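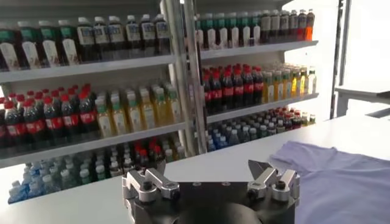
Reading Old Maps and Town Lists for Family History
Handout 5: Why the village on the map may not be your village

Read this before the March session. Bring your own worked example on paper.

Last time we looked at parish registers. People came away feeling that a place name in a register settles the matter. It doesn't, and a good part of this handout is about why I don't believe most of the place identifications I see in online family trees.

1. What a map maker was paid to do

A tax survey shows land that could be taxed. A military map shows roads, bridges, wells and high ground. A postal map shows stops on a mail route. None of them was drawn so that you could find a great-grandmother. If a hamlet is missing, the usual online comment is that it "didn't exist yet." Maybe. It may also have been folded into the estate next door, or the surveyor may have copied an older sheet and never walked that side of the river. A blank spot on one map is weak evidence. A blank spot on two maps made separately is better, but check that the second wasn't copied from the first. A great many were.

2. The date in the corner

The date printed on a map is the date of printing. The survey could be twenty years older, and the borders may have been corrected while the houses were left alone. Look for a road, canal or rail line whose building date you can get from somewhere else. If a railroad opened before the printed date and isn't on the sheet, treat the sheet as older than it says.

3. Spelling

Our practice area is the old Hellero district, with the town of Clunero as its seat. In the index you will find Clunero, Klunero, Clunera and Gross Klunern. Three of these are the same town. Klunero is a mill settlement two hours' walk south, with its own church from the 1840s on. The popular online gazetteer merges all four, and I have seen trees where a couple marries in one and is buried in the other on the strength of that merge.

Write down the spelling exactly as it stands in the source. Put your modern guess in a second column. Never overwrite the first column, even when you feel sure.

4. Population figures

The printed town list gives Clunero 900 residents and the mill settlement 600. Those are suspiciously tidy. Somebody rounded, or somebody asked the priest. Use them for a sense of scale and nothing else. I would not build an argument about emigration on the gap between two round numbers, though at least one published county history does.

Also ask who was counted. Some lists count only the parish of the majority religion. Some leave out soldiers, servants living in, or anyone under 12. The heading usually tells you, and the transcribed version online usually drops the heading.

5. The Masanja index

The Masanja index is useful and I use it. It is also a transcription of a microfilm of a clerk's copy, so you are four pairs of eyes away from the event. In the pages I checked against the film, more than 5 surnames were wrong in ways that would send you to a different family. Long S read as F is the common one. Take the page reference from the index, then go and look at the page.

6. "Matched" records

Software such as Bustix will offer you matches with a percentage beside them. Ask what the percentage is a percentage of. I have not found an explanation that satisfied me. Two men of the same name, born five years apart in the same district, are often first cousins named for one grandfather. The program will happily hand you one man with two wives.

Exercise (due 6th March)

Pick one place name from your own tree. Find it on two maps of different dates and in one printed list. On a single sheet, give:
the spelling in each source
who made the source and what for
the real date of the information, if you can work it out
what would change your mind about the identification

"Everybody in the family says so" goes on the sheet too, marked as family tradition.

Next handout: land records, and why the owner's name is often not the name of the person living there.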